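How a Hand-Held Gripper Helps Robots Learn to Tidy

Product explainers for ages 9 to 12
Aug 5, 2023

A robot does not know how to clear a table when it leaves the factory. It has motors, joints and a computer, but it has no examples to work from. Someone has to supply the examples. One way to do that is with a hand-held gripper, a tool with the same kind of fingers that a robot arm has, but with a person's hand on the handle.

Skendard is a service that lends these tools to schools and clubs. The package is called the Takari loan kit. It contains 2 grippers, a charger, a carry case and a booklet of 40 household jobs. This page explains what the tools do and what you would do with them.

What the parts are called

Finger: the part that closes on an object. Each gripper has a left finger and a right finger.

Pad: the soft lining on the inside of a finger. Ridges on a pad help it hold smooth things.

Pivot: a pin that a part turns around. A door hinge has one too.

Linkage: a set of stiff bars joined by pivots. When you squeeze the handle, the linkage moves both fingers by the same amount, so they meet in the middle.

Camera: it sits on the tool and looks out past the fingers. It records what the fingers are near at every moment.

What a job looks like

Each job in the booklet has a start, a task and an end. Job 1 is "Clear the wrappers." The start is a table with packaging on it and a trash bin next to it. The task is to pick up one piece, carry it over the bin and open the fingers. The end is a clear table.
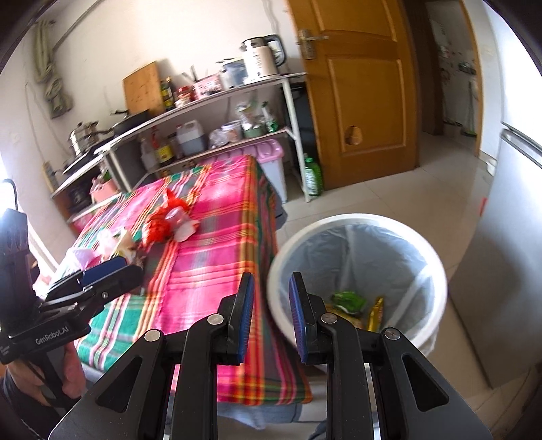 Wrappers on a plaid tablecloth, with a lined trash bin beside the table.

Wrappers are hard for a robot. A wooden block keeps its shape when you grip it, so a robot can plan where its fingers will land. A plastic bag folds and slides. Some plastic is see-through, and a camera may have trouble finding its edges. People solve these problems without thinking. They pinch a corner that sticks up, or push a flat piece until it wrinkles. The recording stores how the fingers moved when a person did this.

From recording to robot

After a job, the recording is copied to a computer. A program called Nava sorts it into short pieces: reach, close, lift, carry, open. Each piece pairs what the camera saw with what the fingers did.

One recording is not enough. A robot that has studied a single red bag may fail with a green one, or with the same bag in a different place. In July we used the kit at our test kitchen in Stilthorpe and made 112 recordings of Job 1. We moved the bin between recordings and changed the packaging. Mixed examples like these teach a robot more than the same example repeated.

How to use the kit

Hold the handle with your whole hand. Squeeze slowly. Keep the fingers in front of the camera and do not cover the lens. Let the fingers touch the object, but keep your other hand out of the way. If you drop something, pick it up with the gripper and carry on - a recovery is a useful example too.

Do not pick up glass, knives or anything hot. Keep your own fingers away from the linkage when it moves, as the gaps between the bars get smaller. An adult should be in the room.

What we thought of it

The grippers are easy to open and close, and the booklet is clear. The handle is wide for small hands, and younger children will tire after a few jobs. Sorting the recordings is slow on an old computer. The kit does not include a robot, so you will not see one learn from your work unless your school has an arm of its own.

To ask for a loan, a teacher or club leader should fill in the Skendard request form and quote kit number 1909.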